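Category: Popular Music Studies / Live Performance

4.2 The opening slot

Support acts in our sample were given 30 minutes on paper and rather less on the night. Wanon, a duo from Mimley, lost two songs to a headliner's late soundcheck and a third to a fog machine. Their set at the Pesus was reviewed in February by a critic who, by his own account, arrived for the encore.
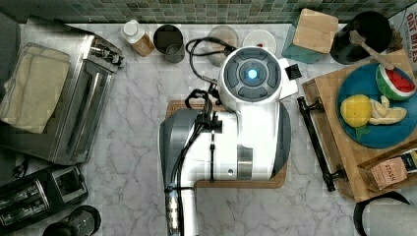 Page last changed: Sun 2 March

Figure 3. Robot arm with cables clipped along its length, marble countertop.

Payment followed its own logic. Over half of the openers we interviewed were paid partly in drink tickets, a currency accepted at one bar and closed by eleven. Vasić, the label behind both tours, describes the slot as "exposure" in its contracts and as a cost in its accounts. Openers who later headlined offered their own support acts the same terms, and several used the same word for them. We return to the merchandise table in Section 5.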